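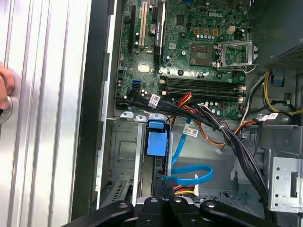
Dell-Hauptplatine mit geöffnetem Prozessorsockel

Divitz Radmulde 43 – Montagewanne für den mobilen Reifenservice

Wer Reifen beim Kunden in der Einfahrt wechselt, kennt das Problem: Die Radmuttern rollen bergab, und zwar immer unter das Auto, das gerade aufgebockt ist. Die Radmulde 43 hält sie fest. Mehr kann sie nicht, dafür kann sie es auch bei Gefälle.

Die Wanne wird mit zwei Spanngurten am Heckausbau befestigt und klappt zur Seite aus. Vier Fächer für Muttern und Schrauben, ein langes Fach für Drehmomentschlüssel und Verlängerung, dazu eine Mulde in der Mitte, die laut Zeichnung für Ventile gedacht ist und in der Praxis für Kaffee verwendet wird. Wir haben den Durchmesser inzwischen angepasst.

Entworfen wurde das Teil von Iwona Dudek, die sich nach ihrer Zeit in der Werkstatt Malinowski mit einem gebrauchten Transporter selbstständig gemacht hat. Ihr erstes Modell war eine Backform. Sie ist bis heute im Einsatz, allerdings wieder in der Küche.

Technische Daten
Artikelnummer: 3018
Breite ausgeklappt: 43 cm
Befestigung: 2 Spanngurte (liegen bei)
Reinigung: Gartenschlauch. Spülmaschine bitte nicht, wir mussten das leider ins Handbuch schreiben.

Passt in alle gängigen Kastenwagen. Für Fahrzeuge mit Endument-Regalsystem brauchen Sie den Adapter 3352, der einzeln verkauft wird, weil der Vertrieb auch von etwas leben muss.

Lieferung
Ab Lager, solange der Vorrat reicht. Die nächste Charge kommt im September. Franchisebetriebe bestellen wie gewohnt über ihre Gebietsleitung, alle anderen über das Formular. Fragen zur Montage beantwortet Genivaldo Bezerra am Telefon bis 16 Uhr, danach wechselt er selbst Reifen.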